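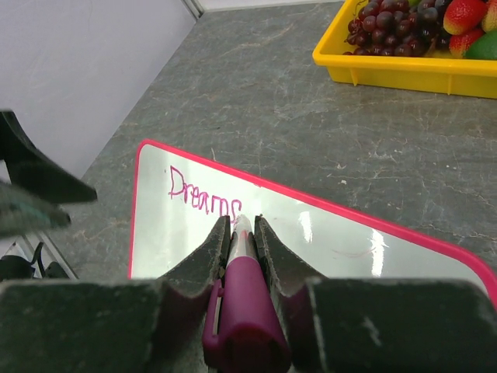
A gripper holding a pink marker at a small whiteboard. The word reads "Dreams".

Tuesday, September 11, 2018

The sign-writing station and the hours it gives back

Gestmont packs and ships display goods for shops, and for most of its history the handwritten parts of that work were done by whoever had the steadiest hand on the shift. Price boards, name boards and the small framed whiteboards that go out with a window set were all lettered at a bench near the loading door. In August the firm put a two-armed Volla cell on that bench. I think the decision was sound. I also think the firm has described it badly to its own staff.

The case made to the packing team was about speed. A board takes the cell longer than it takes a practised person, and everyone on the floor could see that within a morning. The cell does not need to be quick. An order of 300 boards can be spread over a night, and the lettering on the last board is set by the same stored path as the lettering on the first. The strokes are slightly uneven, which the customer asked for, as printed lettering was rejected at the sample stage.

What changed for the people is harder to put in a table. Before August, lettering was a break from lifting. It was seated work, done in turns, and two members of the team who had trouble with their backs did more of it than the rota showed. No one had written this arrangement down, so it did not appear in the study that Starkine carried out before the purchase. The study counted lettering as 10 hours a week of low-skill labour. It should also have counted it as 10 hours a week of rest from the pallets.

This is a common fault in how such studies are done. A task is listed by its output and costed by its time. Its place in the working day is left out. When the task goes, the time is given to whatever is left, and what is left at Gestmont is mostly heavy. The two people concerned now lift more than they did. The manager who approved the cell did not intend that and was surprised to hear it.

The new work the cell creates does not balance the loss, at least not yet. Boards must be laid within reach of the arms, caps taken off, dry markers changed and stray marks wiped. Glossy boards give more trouble than matt ones, because a light touch of the tip in passing leaves a thin line which has to be found under strong overhead lights. All of this is inspection and tending. It can be done sitting down. At present it belongs to the maintenance technician, on the ground that the cell is a machine and machines belong to maintenance.

I would move it. Tending the cell should go to the packing team and be shared out on a written rota, with the first claim going to those who need lighter duty. The training supplied with the cell fits in a booklet of 50 pages, and the greater part of it concerns faults that the operator is told to leave alone. Stopping the arms, clearing the bench and restarting from a saved position can be learned in a shift. The technician would keep the joints, the wiring and the wear on the fingers.

There are objections. Bai, the agency that supplies part of the team, charges a higher rate for anyone named as a machine operator, and Gestmont would have to pay it. The maintenance side would lose a duty it has only just been given. The first is a real cost and should be entered against the savings in the original study, where it will reduce them without removing them. The second is a matter of job titles.

A further point concerns skill. Good lettering was noticed on that floor. People knew whose boards were whose, and a new starter would be shown how to hold the marker so that the line did not thin on the curve. That knowledge now sits in a set of stored paths, several of them taken from the handwriting of staff who were asked for samples and given no credit or payment. A small fee for each alphabet would be simple to arrange. It should have been in the budget.

Gestmont is due to decide on a second cell, this time for filling trays. Before it does, someone should spend a week on the floor recording who does the tray work, when in the shift they do it, and what they would be doing otherwise.

Related items
Lighter duties and the written rota
What a time study leaves out
Who owns a handwriting sample?
Agency rates for machine operators
Night running in small packing firms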